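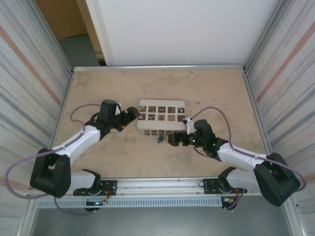
Call for participants: keepsake boxes and the small things we lock away

Stullano is a small craft and memory project, and we are looking for 30 people who own a box. It might be a box with pictures on the lid, or a plain one you covered yourself one wet weekend, or a tin that once held biscuits and now holds your grandmother's buttons. If you have a lid that you lift from time to time, and things under it that you would not like to lose, then we would very much like to hear from you.

We have been fond of decorated boxes for a long while. One of our favourites is pale, with rounded corners and ten little square pictures across the lid in two rows, nearly all of them in browns and blacks. There is more of the same in smaller squares along the front. People who visit us tend to pick a favourite square quite quickly — the black one with the light spots does well, and so does the tan one with the jagged dark border — and then they start telling us about a box at home. After enough of those conversations we thought we had better sit down and listen properly.

What we are asking you to do

You would come to six sessions at our workroom in Ruangrit House, each lasting 2 hours, with tea and something to eat halfway through. At the first one we simply talk, and you are welcome to bring your box or leave it at home and tell us about it. After that we spend three sessions making: choosing pictures, cutting them into squares, trying out a layout and sticking them down on a box we provide. The last two are for writing or recording a few words about what you have decided to keep in it.

You do not need to be good with your hands. Some of our most cheerful sessions have involved a great deal of peeling off and starting again. We have scissors, glue, card, plenty of old magazines and a drawer of small locks and keys that do not all belong to one another.

Who we would love to hear from

Anyone aged 18 or over who can get to us for most of the sessions. We would be especially glad of people who have moved house a good deal, people who have lately cleared a relative's home, and people who have never kept anything and wonder why. You may come with a friend, but please each send your own form so that we can save you both a chair.

What you will get

The box you make is yours to take home. We pay your bus or train fare, and lunch is on us at the final session. With your permission, your words may go into a booklet called Clomari, which we hope to have printed in time for the spring. You can use a different name, or leave your piece out altogether, and you can change your mind right up until it goes to the printer.

How to apply

Send us a short note, a page at the very most, telling us a little about a box you have or once had. Spelling does not matter in the least. If you would sooner speak than write, ring the office and leave a message quoting reference 1397, and we will call you back for a chat.

Please reply by Sunday, September 11, 2022. Let us know in the same note if you need a ground floor room, large print or a particular sort of chair, and which of mornings or afternoons suits you better.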